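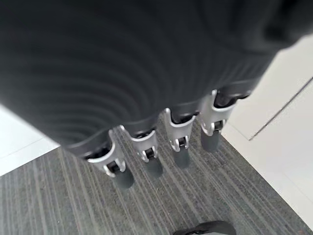 **Figure 1.** The hand over the carpet.

We doubt that a rack across the sink saves any work. The 135 households in the Jema survey said it did, but they were asked only once, in April.

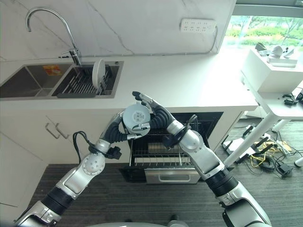 Plates should go straight into the machine, Hongjun Shen objects, and the rack is just a place to put things off.

That may be too harsh — cups seem to be another matter. 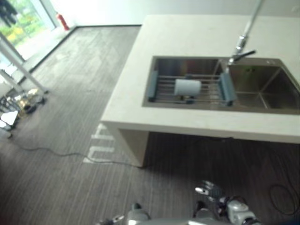
**Figure 2.** Cup on its side on the rack.

The Alvarado diaries are no firmer on this.
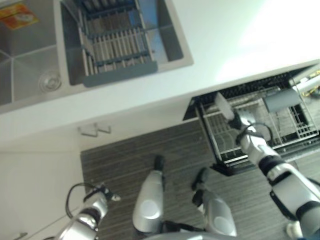

One diarist wrote that she rolled hers up after 16 days and never missed it.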